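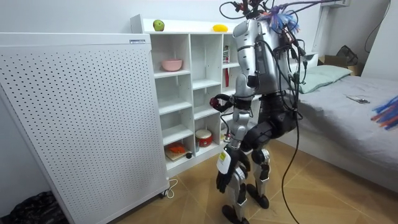
Standing the Jarneo up is the best moment of the whole build, and it goes fast once the floor is ready! Lay the unit down on a blanket first, open side up, and read this section to the end before you lift anything. A light wooden floor like the one in the picture is a lovely match for a tall white cubby shelf, but it shows every scratch, so sweep it well and check the blanket for stray screws. Look at what else is standing nearby, too. The perforated panel at the left has a caster at its base, and anything on a wheel can creep into your path while your hands are full. Pick up loose bags and cords from the floor for the same reason.

Section 3. Raising and placing the unit

You will need: a blanket, a level, a pencil, a Phillips screwdriver, the Ouazzani wall bracket kit (packed in the small bag with the felt pads) and a second person.

1. Press the felt pads onto the bottom panel, one at each corner and one under each divider. Push down hard and hold while you count to ten.

2. With 2 people, one at each side, tip the unit up slowly. Hold it by the side walls. The dividers are strong under a load of books, but they don't like being pulled sideways.

3. Walk the unit back until it stands 3 inches from the wall. That gap leaves room to get a hand and a screwdriver in behind. You'll close it up later.

4. Set the level on top, first side to side, then front to back. If one corner is low, slide a shim (gray, in the same bag as the pads) under it and check again.

NOTE: Old floors are hardly ever flat. Two shims stacked under one corner is fine. If you need more than that, try another spot along the wall – even a foot to the left can make a big difference.

5. Mark the bracket height on the wall in pencil, slide the unit aside, and fix the wall half of each bracket. Use anchors that suit your wall. The ones in the kit are for drywall only.

6. Slide the unit back until it meets the wall, and screw the brackets together from above.

CAUTION: Do not load any compartment until both brackets are tight. A tall shelf can tip forward if a child climbs it, even when it's empty.

7. Count the leftover hardware. The full bag holds 17 long screws and you should have none left. A spare shim or felt pad is nothing to worry about.

Small screw holes will show in the white top. Leave them open if you plan to add the Plondholm upper unit later, as it bolts down through those same holes. Otherwise press in the white caps, or just put something nice on top.

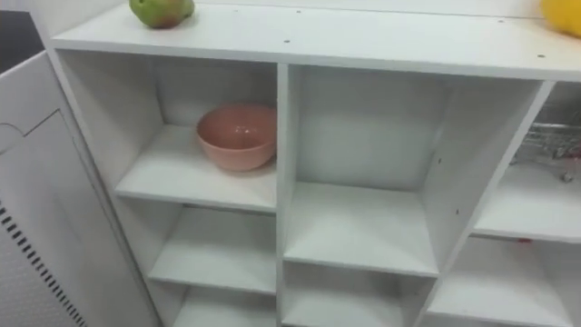
Section 4. LOADING AND ARRANGING

Now for the fun part! An empty grid of cubbies can look a bit bare, but it takes very little to wake it up. A salmon-pink bowl in the upper-left compartment, a green pear lying on top, and already the white has some life in it.

1. Start at the bottom. Heavy things go in the lowest row: dictionaries, record albums, the good casserole dish. The limit is 40 pounds per compartment.

2. Work up to the lighter pieces. Bowls and vases do well in the upper rows, where you see them every day.

3. Leave a few compartments empty for the first week. You'll find out quickly where you want to drop the mail.

4. Wipe up fruit juice or water right away with a soft, damp cloth, then dry the spot. Take extra care near the screw holes and along the front edge.

NOTE: The bracket screws can loosen a little as the unit settles. Tighten them again after a month, and once more in November if your house dries out when the heat comes on.

For extra doors and drawer inserts, see Section 5.

Posted Sunday, July 15, 2007
By the Broviser Home Guides staff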